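Home | Issues | Authors | Submit

3.2 Weekday breakfast in the Hakow households

The second round of visits took in 60 homes in the two Hakow streets, all of them within walking distance of the Sunday market. Visits in June, early, most before seven. We asked what was eaten, who made it and whether it was bought ready made. Diaries were left behind and collected by Abreu a week later. Not all came back, and a few had been filled in at one sitting by the look of the ink.

Steamed buns came up far more than we had planned for. The first questionnaire (Wikström's, written for Mutangate) had no box for them at all, so people wrote them under "bread" or "other", and the Mutangate totals for bread are probaly too high. We recoded by hand where the diary allowed.

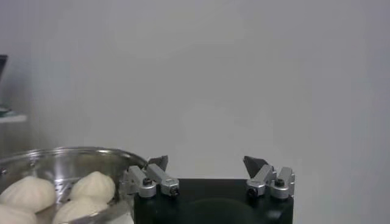

Figure 4. Pleated white buns in a stainless steel steamer pot.

Making from scratch was mostly a weekend job. Dough the night before, a big batch, then reheating through the week. Older cooks gave flour by the bowl and could not put a weight to it, so the portion sizes in Table 2 rest on 20 homes only. Fillings varied too much to group. Sweet ones went to children, more often than not.

Shop buns were another matter. Price was the main complaint, then size. Several people told us the buns had got smaller while the price stayed put, and the stallholders did not realy argue. We come back to this in 4.1, with the Cemus price lists.

Home | Issues | Authors | Submit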